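Notes from the back bench, part four

I joined the robotics club in March because the flyer said snacks. There were snacks at the first meeting. There have been none since, and by then I had my name on a sign-up sheet and a login for the lab computer, so I suppose that's how they get you.

For anyone who skipped the earlier posts: we are entering the tabletop event at the Norness student meet. Your arm gets a table with household odds and ends on it, a judge reads out a job, and the arm does it or it doesn't. You get four minutes. Our entry is called Uddin, a name picked before I joined and defended fiercely by people who can't agree on where it came from. The team next door at Brirora College has an entry called Lumex, which sounds like a floor cleaner, so I feel we're ahead there.

Most of this week went to table layouts. You'd think you could just toss things down and let the arm get on with it, and that was my suggestion, and Yabsira Kassa (our captain, third year, owns the only good screwdriver) gave me the look. The trouble is that people don't toss things randomly. Left to myself, I put everything in a tidy row at a comfortable distance, like I'm setting up a yard sale. Uddin got very good at yard sales and then fell to pieces when Idalina Lobo shoved it all over to one side.

So now Idalina does the layouts. She has a gift for it. The duck always ends up somewhere inconvenient.
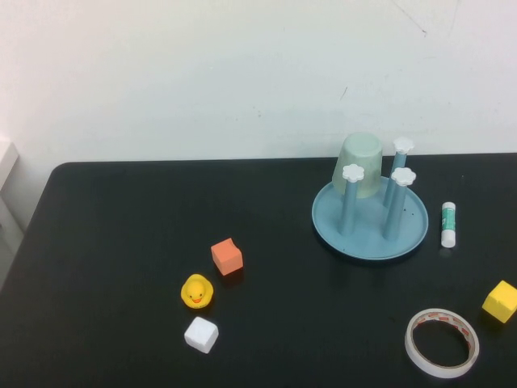 Why not practice with just the foam cubes?
Because the judges won't. Cubes are forgiving: they squash a little and you can grab them from nearly any side, so an arm that only knows cubes thinks life is easy. A glue stick tips over if you breathe on it, and a roll of tape lying flat gives you almost nothing to hold.

The cup is my personal enemy. It's see-through enough that our software changes its mind about where the sides are, and when it's upside down among the posts of the drying rack the arm has to come in from above without whacking a flower. Yabsira's rule is that any run with a whacked flower counts as a fail, even if the cup ends up exactly where it should. I think this is harsh on Uddin. Yabsira thinks I'm soft on Uddin because I wrote the part that whacks the flowers.

We set ourselves a target of 200 practice runs before the meet, logged by hand in a spreadsheet with a column for "what went wrong." The early entries are full sentences with theories in them. After a while they just say "tape."

The other job was going back through the recordings from the wrist camera. I volunteered, having misheard what the job was. There are 860 clips on the drive from last term and this one, and they have names like "test_final" and "test_final_REAL," plus one called "lunch," which I've been afraid to open.

What I learned from a long evening of them is how little the arm sees from down there. Standing behind the bench I've got the whole table, so I get impatient and start muttering at it to go right, go right, it's right there. Then I watch the same sort of thing from the wrist and there's a great stretch of black and a bit of wall, with whatever you wanted barely poking in at the side. I've been a little more polite since. 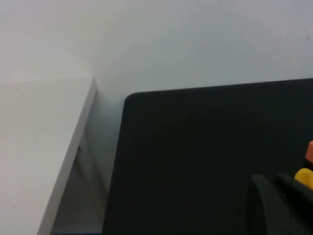
Wrist view: lots of black panel, a little yellow and orange at far right.

Idalina wants to fix this by having the arm do a slow sweep across the table before it starts anything. It's a sensible idea and it eats time we haven't got. Yabsira wants to lean on the fixed camera for finding things and save the wrist for the last bit of the approach. I voted for Yabsira's plan, then for Idalina's plan, and was told I get one vote.

We settled on trying both, 2 evenings each, same layouts, whoever has fewer fails in the spreadsheet wins. I'm keeping score, so both of them are being nice to me. Idalina even brought pretzels.

Next post will have the results, assuming I can get the spreadsheet to stop turning my run numbers into dates. If you know how to make it quit doing that, the comments are open. Please don't tell me to use a different program. We tried that last term and lost a week of logs.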